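Notebook, January. Visit to the open day at Plelix, Lyons

Written in the train and completed the next morning, so the order of my notes is maybe not perfect. Colleagues from Foduditz, please add your own remarks under mine.

We arrived at 9:40 and were sent directly to the kitchen area, where the Grandance demonstration was given. I expected plastic cubes, as at the last two visits. They had put normal things on a steel counter: an opened drink can, a big bag of Dang rice chips and a smaller green bag. I was happy to see this, because bags are exactly our problem at the packing line.
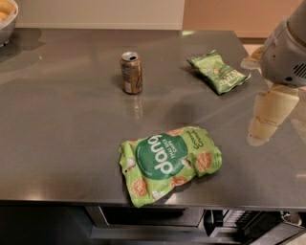

The presenter told us that the task list for the day had 12 tasks and that visitors could choose the next one. Most people asked for the can. I asked for the bags. A can has one shape and you know where to close the fingers. With a bag you must decide how much material to take, and the contents move inside.

Points I wrote down during the talk:

Training set for this kitchen is 3,789 recorded picks. I asked if this includes the failed ones and the answer was yes, they keep them and mark them.

Success on soft packages is 87 percent by their own count. I did not get a clear answer about what is a success. Lifted? Lifted and placed? To ask by mail.

Finger pads are changed when the surface becomes smooth. No fixed interval.
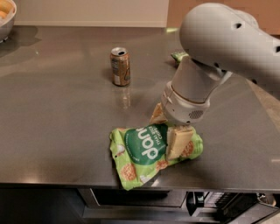

On our side we have always tried to take the bag by the closed end, where it is flat. Their opinion is that the approach direction matters more than the place, and that we lose time by turning the wrist too much before we go down. I am not convinced yet, but it costs us only one afternoon to test it.

I was also interested in the polished counter. In our cell the reflections gave us false edges during many weeks, and finally we covered the table with a gray mat. They said they use no mat and leave the steel as it is, also for the training data. If this is really enough, we can maybe remove our mat, which collects crumbs and must be washed every evening.

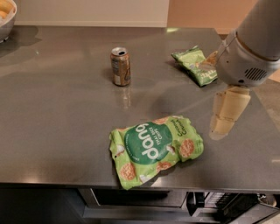
Notebook kept by: process technician, packaging cell, Foduditz

Questions that stay open for me:

1. Does the force limit change between a full bag and a half empty one, or is it the same value for all?
2. What happens when two bags touch each other? I wanted to ask for this task but our group had to leave the kitchen at 11:15.

For next week: repeat our bag test with the steel table without mat, same light, and write down each failed pick with the reason. I also need the small size of bags, we have only large ones in the store room. The brochure is in the blue folder.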